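Brovell Community Repair Scheme
Progress report to the Bhattacharjee Fund
Thu 27 February

Summary of the period

The scheme has now been open for two full quarters. We repaired or passed as safe 147 household items against a target of 100 for the period. Most were small electrical goods, with lamps and kettles the largest groups. Clothing and bicycles came in below what we expected, and we say more on bicycles further down.

Spending is within budget apart from electrical testing, where the hire charge for the second tester was not in the original plan. We covered it from the underspend on printing.

Premises

We moved from the Gilar Road hall to the ground floor of the old Flosell building before Christmas. The rent is the same and there is level access from the car park. Two sessions were lost during the move. The lighting over the back benches is still poor and the landlord has agreed to replace the fittings, although we have no date for this yet.

Training

Rizwan Hettiarachchi ran the evening course in basic fault finding. All the places were taken and there is a waiting list for the next one. People who finished the course can sit in on repair sessions straight away, but they do not sign off electrical work until they have been assessed. Several asked for more on soldering, so the next course will give it a full evening.

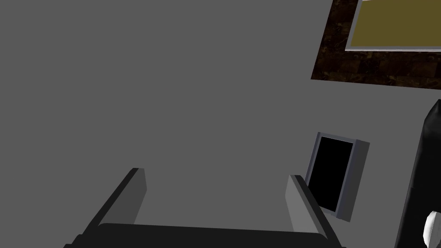

Two-finger gripper over a plain grey surface (computer rendering).

Bicycles

Bicycle repairs were slow to start. We did not have a work stand until January, and parts had to be ordered one job at a time. Jahangir Weerasinghe has since set up an account with a wholesaler and we now keep inner tubes, brake blocks and cables in stock. Bookings have picked up and Saturday mornings are full.

Plans for the next period

From April we would like to open on a weekday evening as well. This depends on finding one more person qualified to test electrical items. We will also start charging a deposit of 2 pounds on booked slots – returned on arrival – as missed bookings are still a problem.

We ask the Fund to agree that the 100 pounds left in the printing line be moved to tester hire. A revised budget sheet will follow by email.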